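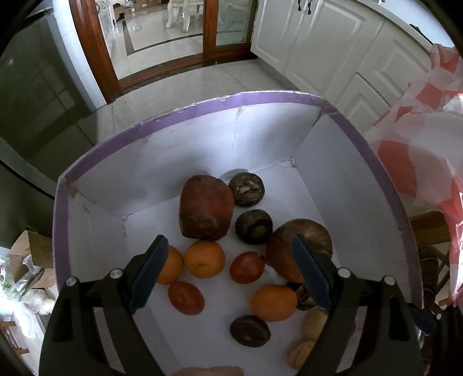
fpaterson
Posted September 27, 2021
Members contributing to the Nekham household set are asked to settle one question before the next round of recording: whether every demonstration should begin with the fingers open above the produce. The box holds tomatoes, oranges and several dark brown round pieces close together, and the choice of first target is left to the operator. I propose that the target be named in the log before each take. The present plan calls for 300 takes in home kitchens.
Fraser Paterson

m_pringle
I do not support this proposal. If the operator names the target in advance, the policy will learn from deliberate approaches only. Pelov followed that rule in November and discarded 97 takes in which the operator had changed course partway.

swanson_lab
Were those takes discarded for the change of course, or for the mismatch with the log?

m_pringle
For the mismatch. The motions themselves were sound.

swanson_lab
Then the label could be entered after the take. We would accept that.

fpaterson
A label entered afterward depends on the operator's memory. I would allow it if it is entered before the box is rearranged.

m_pringle
Agreed on that point. I remain opposed to a fixed starting height, and I ask that it be treated as a separate item.

fpaterson
Noted. Please post the wording you prefer for section 3.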